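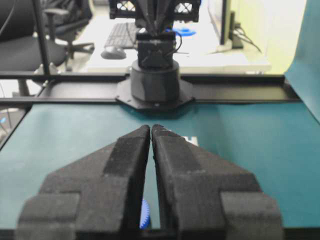
Stonley Bench Mat, Green

A self-healing cutting and work mat for hobby benches, sewing rooms and school craft areas. The Stonley lies flat out of the tube after a night under a few books, and the surface closes over after light knife cuts.

Item no. 2581
Sides: 2, both usable
Finish: low sheen
Thickness: 3 mm
Corners: rounded

Use and care

Wipe with lukewarm water and a drop of dish soap. Keep the mat away from radiators, parked cars and hot mugs – heat will warp it and a warped mat cannot be flattened again. Hot glue peels off once it has cooled. Solvent-based paint will stain.

Use a fresh blade and light pressure. Rotary cutters up to 60 mm are fine. Do not use the mat under a soldering iron; the Osagie silicone pad (item no. 957) is made for that.

Delivery

Mats ship rolled. The large size goes by freight and needs a signature. Orders placed before 22nd July ship from the old Clistus warehouse, later orders from Trakolov.

Customer review

"Bought one in May for cutting leather. Smelled a bit of rubber for the first week, fine since. The grid on the back is easier to read than the one on the front." – Musa Akpan

Questions about custom sizes go to Zulmira Mota in the sales office.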